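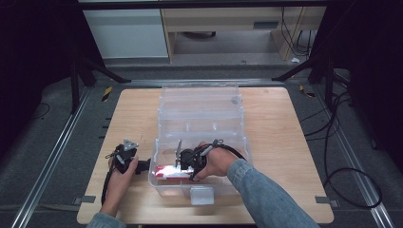 3 min read

Mar 22, 2024
By Elis Maddocks
Last updated: April 2024

Figure 3. Transparent storage box with stacked tiers and compartments; a red and white package lies flat in the nearest compartment, behind the white panel on the front face.

4.2 Carton orientation and retrieval in compartmented boxes

Household medicines in the Tuven sample were kept in three main types of container: open trays, single-volume lidded tubs, and clear boxes with internal dividers of the general kind shown in Figure 3. This section treats the third type only. Trays and tubs are covered in 4.1, where the Pemberg data are also reported.

Of the 42 households that completed both visits, 17 used a divided box as the primary container. Contents were coded with the Perron scheme, which records each item by package form (carton, blister, bottle, tube without carton), by the face turned toward the user, and by whether the product name can be read without moving the item. Codes were assigned from the user's normal working position. Where a divider or wall came between the user and the package, the name was coded as readable only if it could be read through the plastic in room light.

Long, narrow cartons were the most difficult package form to code. Tall compartments allow them to stand, and the name is then exposed if it runs along the long axis. In low compartments they have to lie flat, and the face turned up depends on how they were last put back. Cream and ointment cartons fall mostly into this group. Their end flaps are small and often carry a lot number in place of the name, so a carton stored end-on to the user was coded as unreadable in most cases.

Script direction also matters. Several households held products labeled in Chinese, with the name set as a single vertical column. On a carton of this kind the characters are upright when the package stands and turned on their side when it lies across the compartment. Participants who read the script reported little difficulty with the turned text. Other members of the same household relied on color or on a logo, and for them orientation had a larger effect.

Surface finish was entered as a separate variable, scored as matte, partly glossy or glossy. A metallic or silvered face can lose part of its lettering to glare, and the lost part moves as the carton or the reader moves.

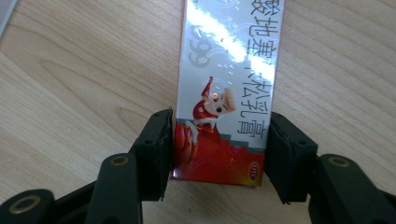

For this reason each glossy carton was read twice, once in place and once after being lifted out and stood on the table, and the two readings were entered separately. A name was scored as complete only when every character could be made out in one look. Partial readings were kept and marked as such. They were not merged with the unreadable class, as was done in the earlier Kitari protocol, where a single obscured character was enough to fail the item.

The retrieval task used the same boxes as found, with no rearrangement beforehand. Participants were asked for a named item and given 30 seconds to place it on the table. The full log holds 1,000 retrievals across all container types. Divided boxes gave shorter searches than tubs when the item had a fixed compartment, and the difference disappeared when cartons were stacked two deep. Return placement was recorded but not timed. Items that came back to a different compartment were left there for the next trial.

Seasonal packaging was not anticipated in the coding scheme. Where a carton carried holiday artwork, its dominant color was coded as printed, and the artwork was noted in the comments field. Logo recognition for these items is reported with the general results in 4.3.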